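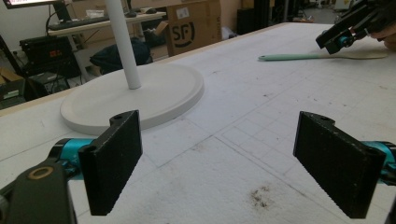

Two Grippers, One Spatula, and 3,922 Tries

December 27, 2020
by Ah-rin Cha

I have been wanting to write about Garkano for months, and now that we've passed 3,922 recorded tries I can't hold off any longer! Garkano is our home-grown attempt at teaching a pair of arms to do small table chores by copying people. We don't write out the motions. We pick up the hand-held grippers, do the chore ourselves, and let the model learn from the recordings.

The spatula set is my favorite so far. One person works each gripper, and you would not believe how much quiet negotiating goes on over a spatula. Who goes first? Who lets go? In August we kept every try where the spatula ended up in the right spot, and the model came out jittery, with long pauses in odd places (it had learned our hesitating, pauses and all). So now we agree on the plan out loud before we hit record, and if one of us dithers we mark the try and do it over. A good session is 30 tries, then tea.

I also rewrote the sorting script, Puna, over the break. It used to take nearly 16 minutes to go through a session and now it takes 5, which makes me happier than it should.
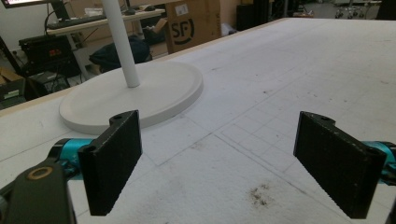
What I care about most right now is variety in where things start. A model that has only seen an object in one place gets very sure of itself about that place! My old habit was to put everything down wherever my hand landed, and my hand always lands in the same two spots. The grid lines on the tabletop are a big help with this, because I can pick a square for the round lamp base before a try and then choose a different one later. Abugri, our little shuffling tool, picks the squares for me now, and it has no favorites.

Next up is cups. I've already started a folder for them, and I'll post the first results when there are enough to be worth looking at.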